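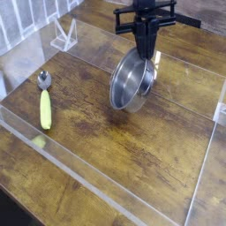

This report covers the third period of the grant for the Akik Program, which supports Christian families displaced by religious violence and now living in Waromham and the surrounding district. It is submitted under the terms of the funding agreement and follows the headings the foundation asked us to use. The period was dominated by new arrivals, most of whom left their home villages after attacks on churches or threats against those who attended them. Household support remains the largest line in the budget. Families moving into a first tenancy receive bedding, basic furniture and kitchen goods, and a small stainless steel pot is the sort of item that is easily left off a list and missed on the first evening. The remaining lines cover legal advice, counseling and work with local congregations.

1. Reach during the period

The program assisted 613 people. Of these, 253 were children under 16. Most households came to us by referral from a congregation or from another family already receiving help. Direct referrals from public offices were fewer than we had planned for, and Ekrem Oral has met with the district housing office to agree on a simpler form. The new form has been in use since the beginning of September, and it is too early to say what difference it will make.

Households are registered at the Paucar Street office. Registration records the language spoken at home, the denomination where the family wishes to give it, and any immediate concern about safety. No family is asked to prove its faith in order to receive help. The question was raised again by two partner congregations, and our position has not changed.

2. Legal advice

Taner Akyol continued as legal coordinator, working three days a week. His caseload consisted mainly of asylum claims based on religious persecution, together with a smaller number of family reunion applications. Written evidence remains the chief difficulty. Many applicants left without baptismal records, and the parishes that held them have in several cases been burned or closed. We have begun taking sworn statements from clergy who knew the applicants before they left, and these have been accepted in the hearings held so far.

Waiting times for a first hearing have grown longer. This is outside our control, but it has a direct effect on the program, as families stay on full support until a decision is made. We ask the foundation to note this when reading the expenditure table sent under separate cover.
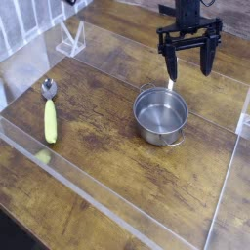 The cost of interpreters also rose. We had budgeted for one interpreter per hearing, but applicants from the same village do not always share a first language, and in a number of cases a second interpreter was needed. The overspend was met from the contingency line with the foundation's prior approval.

3. Counseling and pastoral care

Kevser Kocabaş leads the counseling team. Individual sessions are offered to any adult who has witnessed violence or lost a relative to it. Group sessions for women are held weekly and are well attended. The men's group has been harder to keep going. It was moved to the evening to suit those who have found work, and attendance has been steadier since the move, although still below the target set in the original proposal.

Pastoral care is provided by clergy of the family's own tradition wherever possible. For Orthodox families this has meant traveling some distance, and the program has paid for a monthly minibus. Several families have asked for a second journey each month. We would like to discuss this request with the foundation at the next review – it is not covered by the present budget.

4. Work with local congregations

Twelve months ago few congregations in Waromham had any contact with the families. Regular partners now include Catholic, Orthodox and Protestant churches, and one mosque whose imam offered the use of its hall after a leak closed ours. Joint services of remembrance were held for the victims of recent attacks. Attendance across the services came to 1,030, according to the registers kept by the host churches.

One planned event did not take place. The public talk on freedom of worship was postponed when the speaker fell ill, and a new date has yet to be set.

5. Staffing and premises

Ozan Canpolat joined as household support officer, filling the post left vacant at the end of the previous period. The Grudeck storeroom has been taken on a further lease at the same rent. It holds donated furniture and kitchenware, and a stock check has been completed.

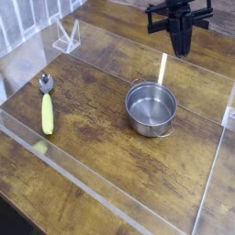

Spoon with a thick handle and a small two-handled pot.

6. Matters for the next period

We will give priority to clearing the backlog of legal statements, rescheduling the public talk and recruiting a second counselor. The counselor's post was advertised once without a suitable applicant. It will be advertised again with a revised job description, dropping the requirement for a driver's license.

We also request permission to carry forward the unspent portion of the training line. Safeguarding training for new partner congregations was delayed by the closure of the hall and will be delivered in full during the next period.

Submitted on behalf of the Akik Program by Sibel Tuncer, Program Director, 18th September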